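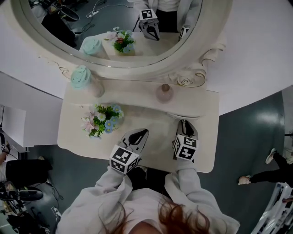
Blandine Joly
Head of Workforce Transition, Stendholm

Speaker notes: Automation and the Working Day

Opening (4 minutes)

Thank the hosts at Besnard. State the question for this session: when part of a job passes to a machine, what becomes of the rest of it? At Stendholm, 21 members of staff now spend part of each shift teaching by demonstration, with a gripper in each hand. Their former posts were in housekeeping and packing.

Pause before the next slide.

The task itself is a modest one: a dressing table, a plant, a mirror. Stress that the skill being recorded belongs to the employee, and that the new pay grade says so.

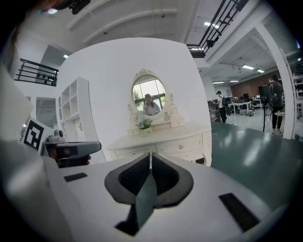 Dressing table and mirror, seen from a hand-held gripper.

Refer to the agreement drawn up with Stelios Christodoulou in March. Sessions are limited to 30 minutes, followed by a change of duty. Staff asked for this themselves, chiefly on account of tired wrists. Mention that Ivitz has adopted the same limit.
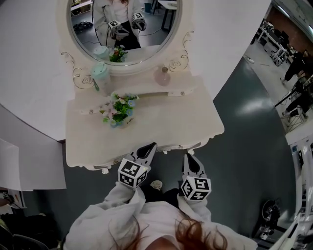 Questions from the floor

Expect to be asked about job losses. Give the Stendholm position plainly: no post is withdrawn before retraining has been offered.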